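Kitchen tips, the putting-away edition

My friend Keisha Greenberg works on the Starkari project, where they teach robot arms to put dishes away, and ever since she told me what they found I've been rearranging my cupboards (my family is very patient). So here are the tips I stole from a robotics study!

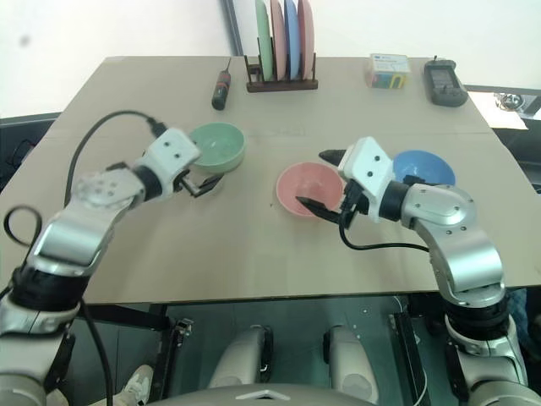
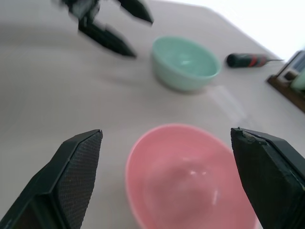 My own trouble has always been nesting bowls. I grab the first one, jam it into the second, and chip something. Keisha's group logged 2447 stacking tries and compared two ways of teaching: one where the arms learned from the overhead view alone, and one where they also got the close-up view from the wrist. With both views the failed grabs dropped from 483 to 19, and nearly all the gain came in the last inch before the fingers closed. So look again right before you grab! I also give my bowls elbow room now, spread out like the pink and green ones there, and I get my fingers on either side of the rim before I lift.

Tip two is for plates. Stand them on edge in a rack, a slot apiece, and you can pull any one without shuffling the pile. Mine is a Doucet and it has lasted 9 years with an oiling every May.

Bernadette Kincaid wrote in to ask if this works with cast iron. Bernadette, I tried it and my wrist says no. Use a low shelf, and put a dish towel between the pans.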